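Lelleo Teach Kit — hand guiding and remote control

The brochure says anyone can show an arm a task in minutes. We'd allow longer. Hand guiding suits short moves on a clear bench.
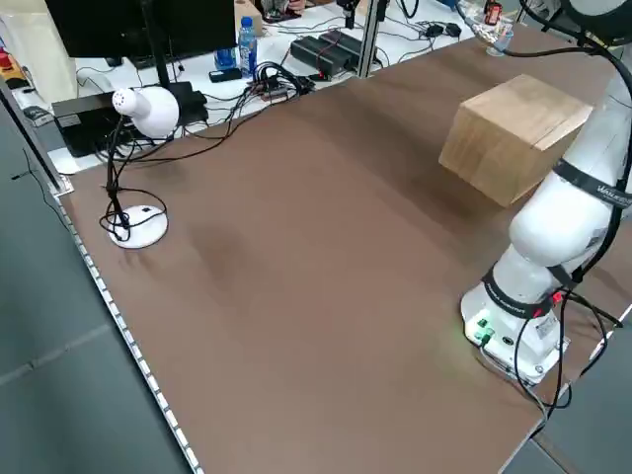 Remote control

Better for drawers. Getting the fingers onto the front is slow work at first, and a sloppy demo teaches a sloppy pull.
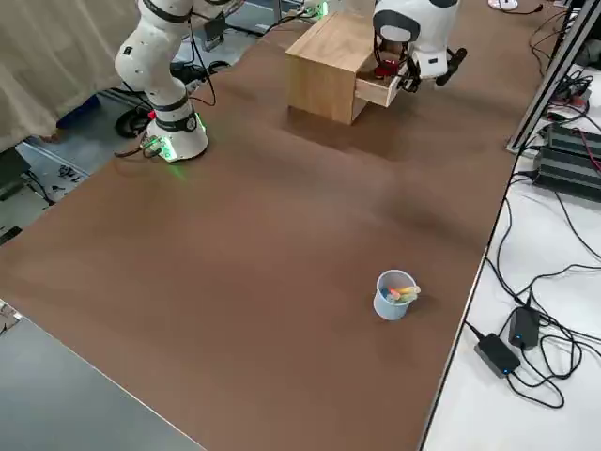

Storage holds 1000 demos, though we doubt you'll want nearly that many bad ones. Start with 56 and check each before training. Arms and cables sold separately.

Last updated: December
We use cookies to remember your cart.
© Brastside | Contact | Back to top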